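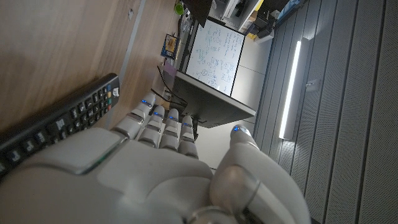 The hand over the TV remote, as seen by the wrist camera

Wrist camera view is sideways, fix it in software or remount?

I'm building a pick-up setup at our shared workshop in Deltby, and the camera on the wrist sees everything turned on its side. Fingers and remote show up fine, but my poor brain can't steer like this! Do I need a new bracket?

2 answers

Just rotate the video in your viewer and leave the bracket alone, it's one setting. If you use the picture to work out grip positions, though, turn those numbers too (I forgot, and spent a whole lovely evening grabbing at air).

remount it, took me 3 minutes

Related
Blue fingertip lights washing out the video
Yagi bracket screws keep loosening
Wunden cable too short at the wrist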